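Dretenia Packing Room — Bench and Hand Tool Inspection
Checklist with comments

Date of walk-through: Thursday, April 15, 2021
Area: packing room, ground floor, street side
Work covered: boxing and tying small orders, filling and emptying tubs, storage of cutting tools
Previous inspection: July

Marks used: OK = no action. FIX = action needed, see comment. WATCH = acceptable now, look again next time. N/A = does not apply to this room.

Comments are written under the item they belong to. Where there is no comment, the item was checked and nothing needed saying.

SECTION A. FLOOR AND ACCESS

A1. Aisle between benches and shelving clear for its full width — OK

A2. Floor free of strapping, tape backing, twine ends and loose card — FIX
Comment: Twine ends under the second bench and along the wall behind it. They are short pieces, but they get into the casters on the stock cart and one wheel had stopped turning. Sweep at the end of each shift. The broom is hung behind the door to the Yau unit and needs to be moved to this side.

A3. Exit door opens fully and is not blocked — OK
Comment: Flattened cartons were leaning near the door at the last visit. They have been moved to the rack.

A4. Lighting over benches adequate for cutting work — WATCH
Comment: One tube over the far bench flickers when first switched on and then settles. Reported to the landlord. Work on the near benches until it is replaced.

A5. Mats flat, edges not curled — OK

SECTION B. BENCHES AND TABLETOPS

B1. Table steady, legs locked, no rocking under load — OK
Comment: Leaned on all four corners. The locking collar on one leg is stiff but it holds.

B2. Surface clean and free of grit — WATCH
Comment: The white tops show everything, and that was the reason for buying them. Light scuffs are fine. Specks and grit should be wiped off before a tub or carton goes down, otherwise they get dragged around and mark the next carton. Use a damp cloth and dry the top afterward. Do not use the solvent wipes from the label station.

B3. Edges free of splinters, chips and lifted trim — OK

B4. Only the current job on the table — FIX
Comment: This slips whenever the room is busy. A tub, a carton, twine and scissors is a normal load for one table. Finished orders waiting for labels should go to the end shelf, even if there seems to be room for them on the table.

B5. Working height suitable — OK
Comment: One packer asked for a higher table. There is a spare set of leg extensions in the Vesuro cage. Try them for a week and write the result on this sheet.

SECTION C. TUBS AND CARTONS

C1. Plastic tubs sound, no cracks at corners or rim — OK
Comment: All 13 tubs checked, inside and out. Run a gloved finger around the rim and along the base corners. Two that were cracked at the last inspection are gone and have not been replaced, and the room seems to manage without them.

C2. Tubs handled by the rim, with a firm grip — OK
Comment: Grip over the top edge with the fingers well down the side. When tipping a tub to reach the bottom or to empty it, keep the low corner close to the tabletop so that nothing drops far. Do not tip a tub one-handed if it is more than half full.

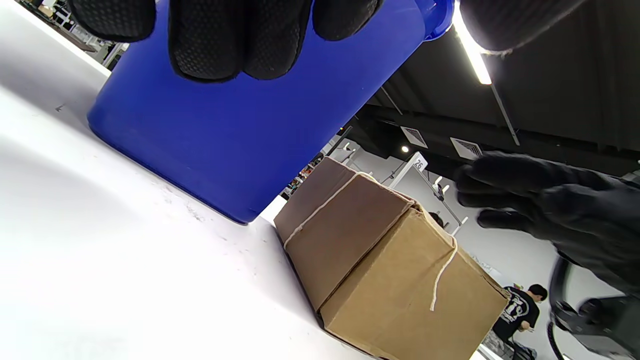

Cartons need the same attention. A corrugated box with a soft corner will hold on the bench and then give way when it is lifted, so press the corners and the bottom seam before filling. Anything that has been damp goes to recycling even if it has dried out flat.

C3. Cartons free of damp, crushed corners and old staples — FIX
Comment: Seven reused cartons still had staples in the bottom flaps. They were pulled during the inspection and put in the metal scrap tin. Check for staples when the carton is unfolded, before it goes on the rack.

C4. Flaps folded back or secured while packing — WATCH
Comment: Flaps that stand up catch on sleeves. Fold them right back. If the card is too stiff to stay, a strip of low-tack tape is enough.

C5. Weight limit observed — OK
Comment: The heaviest carton on the day was 13 pounds, well under the limit for one person. The limit card on the wall has faded and should be reprinted in larger type.

C6. Tubs stacked no higher than shoulder height — OK

SECTION D. GLOVES

D1. Gloves worn for handling cartons and twine — OK

D2. Correct size, snug at the fingertips — FIX
Comment: The large size has run out, and people are wearing extra-large. Loose fingertips are a nuisance when tying and a hazard next to scissor blades. Order large. Until they arrive, anyone between sizes should try a medium first.

D3. Grip surface in good condition — WATCH
Comment: Look at the thumb and first two fingers, where the coating goes first. If it has gone smooth, throw the pair away. If only one glove is worn, still throw the pair away — odd gloves in the drawer never find a match and people end up with two lefts.

D4. No holes, no loose yarn at the cuff — OK
Comment: Nearly 13 pairs were in the drawer, counting one pair with a split seam that has been removed.

D5. Gloves stored dry — OK

D6. Gloves not treated as cut protection — WATCH
Comment: The packing gloves are for grip and for keeping card cuts off the hands. They will not stop a blade. Asked at the bench, more than one person thought they would. The wording has been added to the notice above the glove drawer, but it needs to be said out loud at the start of shift too.

SECTION E. TWINE AND SCISSORS

E1. Twine clean, dry and free of knots — OK
Comment: The Dukia twine is softer than the last lot and sheds more. It ties well. Expect more fluff on the tables and wipe down more often.

E2. Length drawn off before cutting, no pulling straight from the ball across the table — FIX
Comment: Seen twice during the visit. Draw off what is needed, lay it down, then cut. Pulling across the table drags the twine over whatever is lying there.

E3. Frayed ends trimmed — WATCH
Comment: A frayed end slips in the knot and has to be tied again. Trim it square. A small piece of tape around the end before cutting works for people who find the fibers spread too much.

E4. Scissors closed when put down — FIX
Comment: The most common fault in this room, and it was on the July sheet as well. Close the blades every time, including between two cuts on the same parcel. Lay the scissors flat with the points away from the hands, and away from the side of the table where other people walk past.

E5. Twine kept clear of scissors on the table — FIX
Comment: Twine lying over a handle will bring the scissors with it when the twine is picked up. Before lifting a length, look along it to the end. Put the scissors on the far side of the carton while tying if there is space.
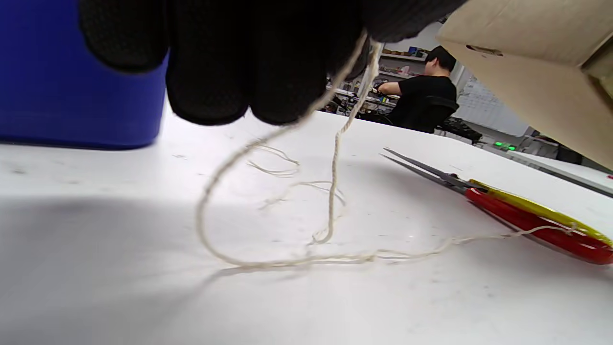

Item E5. Twine at the scissor handle, blades slightly open. Close the blades and free the twine before lifting it.

E6. Blades clean, pivot tight, no burrs — OK
Comment: Tape residue on one pair, cleaned off. A pivot that can be wobbled by hand should be reported and the scissors taken out of use.

E7. Handles sound, no cracks or sharp molding — OK
Comment: Bright handles are preferred for new purchases. The plain black pair disappears against gloves and dark packing foam and has been moved to the office.

E8. Scissors returned to the hook board at end of shift — WATCH
Comment: One hook was empty at the time of the visit and the pair was found in a tub. Tubs should be checked for tools before they are stacked or sent back to stock.

E9. Safety knives retracted and counted in — N/A
Comment: Knives are no longer used in this room.

SECTION F. FIRST AID AND NOTICES

F1. First aid box stocked and in date — FIX
Comment: Low on fingertip bandages. Eyewash in date. Add two boxes of bandages to the next order.

F2. Location of first aid box known to everyone at the benches — OK

F3. Accident book in place — OK
Comment: No entries for cuts since the last inspection. There is one entry for a stubbed toe at the stock cart.

F4. Notices readable and current — WATCH
Comment: See C5 and D6. The lifting poster still shows the old phone extension. Cross it out by hand until the new one comes.

ACTIONS CARRIED FORWARD

Move the broom to the packing room side (A2).
Clear waiting orders to the end shelf during the shift (B4).
Staple check when cartons are unfolded (C3).
Order gloves, large (D2).
Bench reminder on drawing off twine, closed blades and clear handles (E2, E4, E5). To be given at the table with the tools in hand.
Restock bandages (F1).

WATCH items need no sign-off but should be looked at first on the next visit, starting with the flickering tube. Keep this sheet in the clip by the door with the July sheet behind it.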